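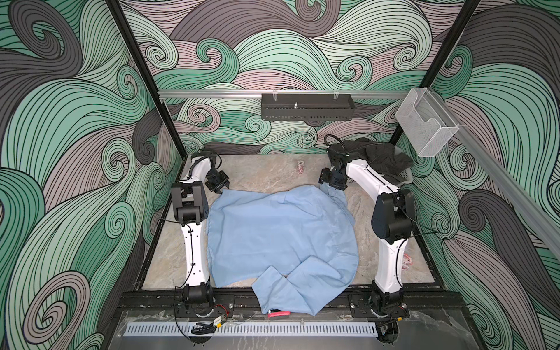
Demonstration teaching (also teaching by showing, hand teaching; in shop talk just "demoing") is a way of giving a robot a task by having a person do the task through the robot. No motion program is written by hand. The person moves the arm, or moves something the arm copies, and the joint positions and camera views get saved. The saved runs are then used to train a controller.

Two main forms. They overlap.

Hand guiding

Person grabs the arm and pushes it through the motion. Motors go slack or are set to cancel the arm's own weight. Oldest form, still common for welding and paint paths. Cheap – no extra hardware. Drawbacks: hands and elbows get in the camera views, and one person can't easily guide two arms at once. Poor for cloth for that reason.

Remote control

Operator stands or sits apart from the working arms. Usual inputs are a matched pair of small leader arms, hand-held controllers or a glove. With leader arms the working arms copy each joint, so the operator gets a feel for reach pretty quickly. Most setups give no sense of touch. Operators learn to judge grip by eye, from how the fabric bunches at the fingers.

Delay matters. On the Andix leader set, a lag of 30 milliseconds is treated as fine and 109 as too much for two-handed work.

Cloth tasks

Shirts, towels and bedding are a standard test for two-arm stations. Cloth has no fixed shape, so a path that worked once seldom works again. The typical shirt task starts with the garment spread out but wrinkled, one sleeve lying across the body. Each gripper takes an upper corner, or one holds while the other reaches. Then straighten, sleeves in, fold. A button-up is harder than a T-shirt – collar and placket are stiff, the rest isn't, and a sleeve will slide under the body if the pull is uneven.

Common faults in demos:

Gripper closes just above the fabric and lifts nothing.
Both layers pinched when only the top one was wanted.
Shirt dragged over the front edge of the table, weight pulls the rest after it.
Operator pauses to think. The pause gets learned too.

The last one is the most argued over. Some groups cut pauses out, others leave them and say the timing is part of the job.

Workspace

Two-arm stations are often built as a small enclosed cell, arms on a base plate along the near side of the table. Walls may be plain or patterned. Busy walls and tabletops are swapped in on purpose at some sites, so that the controller does not lean on one background. Same goes for stray objects left near the task. How much this helps is disputed and the published numbers dont agree.

Amount of data

Depends on the task. A pick and place with a rigid part may need 14 demos. Shirt folding is usually put at up to 1,000, recorded by several operators. Mixing operators evens out personal habits, but it also mixes methods: one folds sleeves first, another folds the body in half first, and a controller trained on both may start one and finish the other. Written fold orders are used to prevent this.

Failed runs are sometimes kept. Runs where the operator drops a corner and then recovers are considered worth having, as they show the way back from a mistake.

History

Hand guiding came into factories with the early paint robots. Leader and follower arms are older still, from the handling of radioactive material behind shielding. Use of both for training learned controllers is much more recent. The Carretero station, a two-arm bench design, put cloth work within reach of small labs. Otis Mercado wrote its first operator guide, which introduced the rule of ending every run with both grippers open and clear of the fabric. Esico later sold a version with lighter leader arms. The Lurkus recording format was written for the Carretero bench and is now used seperately from it.

See also

Leader arm
Cloth handling
Teach pendant
Imitation learning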